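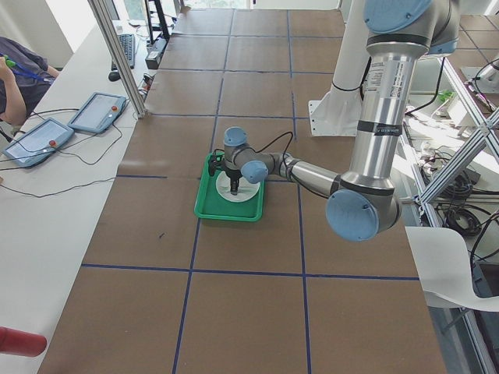

Okay, session 2, and we're on to hard floors, meaning how you wash them without leaving them looking worse than when you walked in. I know most of you signed up for the upholstery part (Petrică Filip takes that one, and he's much funnier than me), but floors are where new cleaners lose the most time. The big mistake is working wherever you happen to be standing. I want you to divide a room in your head the way the brown paper on the long table is divided, into big rectangles with lines running both ways, and finish one rectangle before you touch the next! Start at the wall farthest from the door and back your way out.

Now, dilution. Our house product is Bromix and we mix it at 100 ml to a full bucket, cold water, product in last so you don't get a bucket of foam. More is not stronger, it just dries sticky and grabs every shoe that crosses it. I did this to an entire dental office in my first July on the job and had to go back and rinse the lot.

Two buckets, always. One for solution, one for rinsing the mop. Change the rinse water when you can't see the bottom anymore.

Stone is different. Marble and limestone hate anything acidic, so the descaler stays in the van, please. If you don't know what the floor is, ask the client, and if they don't know either, test a patch behind a door and wait.

For next time, read pages 9 to 17 of the Plolivine booklet (skip the bit on wax, it's out of date) and bring your own gloves. Margareta Lungu has the spare booklets if yours went missing.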